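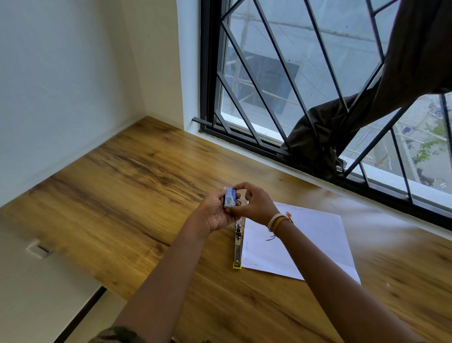 Stapler open, staples to hand: the refill in progress.

The last honest machine on the desk

There are two kinds of household. One owns a stapler with staples in it. The other owns a stapler, and somewhere, probably under the takeaway menus, a small box of staples bought in another decade.

Arturo Pagano belongs to the second. He runs Turnness, a quarterly newsletter for people who mend chairs, and binds every copy by hand. The February issue had 37 subscribers and one staple in each corner, apart from the last 3, which went out with a paper clip and an apology.

"You only find out it's empty by hitting it," he says. "It makes the same noise. It just doesn't do anything."

I know the noise. I once pressed my way through an entire tax return before noticing that all I had made was a row of dents.

Refilling ought to be simple. You open the stapler, slide in a strip and shut it. But the strip has to come out of the box in one piece, and it's a fragile thing, glued together with what I take to be optimism. Pinch too hard and you have two short strips and a sprinkling of singles, which will turn up later in a sock.

Atif Lodhi, who sells stationery at Grudance, advises customers to tip the box and ease the strip out over a sheet of paper. He also tells them to buy the right size, and says most of them nod and go home with the wrong one.

Pagano's next issue is on cane seats. It's running to eleven pages, and he's looking into string.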